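Our visit to the Werkbridge open day in Lekthorpe
April 14, 2021

I had promised myself a quick look and then home for lunch, and of course I stayed all morning (the coffee was good, too!). The part I'd been hoping for was the Florkus room, where people teach a pair of robot arms by remote control. The person steers, the arms follow, and every move gets saved so the robot can learn from it later. On the day it was putting white tubes and white plastic together over a black cloth, fiddly work even for me. 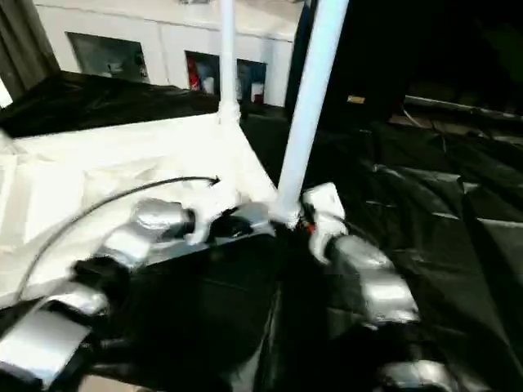
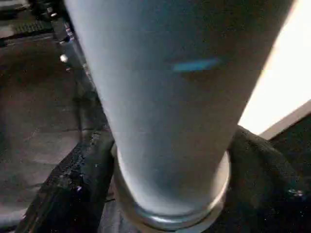
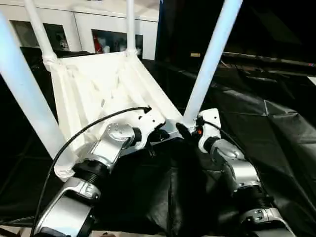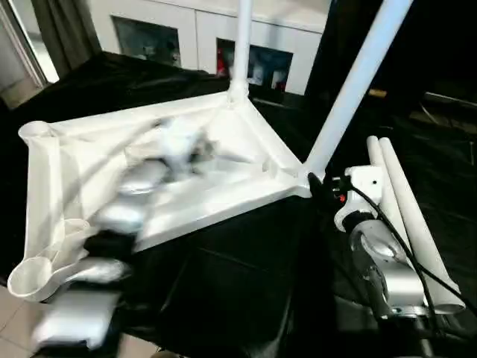 Our guide told us a task like this one gets shown 107 times before they try any training, and that a new operator needs 6 hours of practice first. I had 2 minutes at the controls on a much easier job, moving a sponge, and I was hopeless and very happy. They're opening the doors again in May, with room for 40 visitors, so do sign up early and wear comfortable shoes.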